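Sendoden : Products : Table-Top Packing Cells : Giáp Two-Arm Snack Packer : Service Notice

Giáp Two-Arm Snack Packer
Status: in stock, with a free finger kit for older units

The Giáp packs lunches. It has two arms, a table, and a great deal of confidence. Owners of units shipped before July should read this page before their next shift, ideally with the power off.

What went wrong

The gripper lets go late. On affected units the fingers open on command, the software reports a finished drop, and plastic wrap stays stuck to one finger pad. The arm then leaves with the sandwich. Our customer in Clollville logged 17 of these in 100 packs, and Lợi Dương on the support desk has asked us to mention that the status screen said "Complete" for all of them.

The second fault matters more. With firmware 18, an arm that stalled inside a basket would try again on its own after a pause. People reach into baskets. No one was hurt, but Ilaria Gentile got a firm tap on the knuckles during testing and wrote the bug report left-handed.

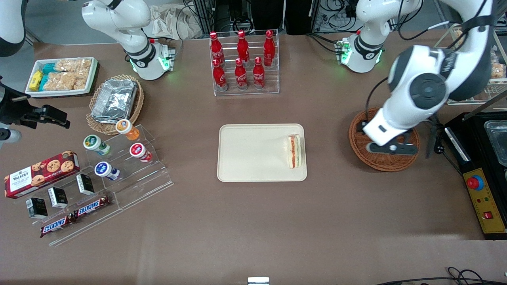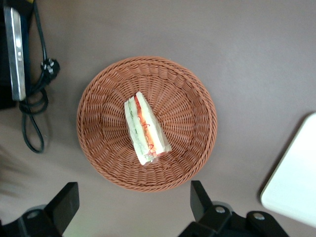 What we changed

The new finger pads have a rougher face that wrap does not cling to. Firmware 19 drops the automatic retry: a stalled arm stays put until someone presses Reset. It is slower – we can live with slower.

What to do

Press the emergency stop. Wait for both arms to settle before you put a hand near them. Swap the pads, install the firmware, then run the drop test with wrapped goods. Bare bread passes every time and proves nothing, as we learned at some length.

In the kit
Finger pads, both arms
Pad screws and driver
Firmware card
Printed drop test sheet

The kit does not fit the Skadis single-arm unit, which has faults of its own and a separate page.

Questions go to Diễm Tôn in Service. Please include your serial number.

Notice posted 2020-06-05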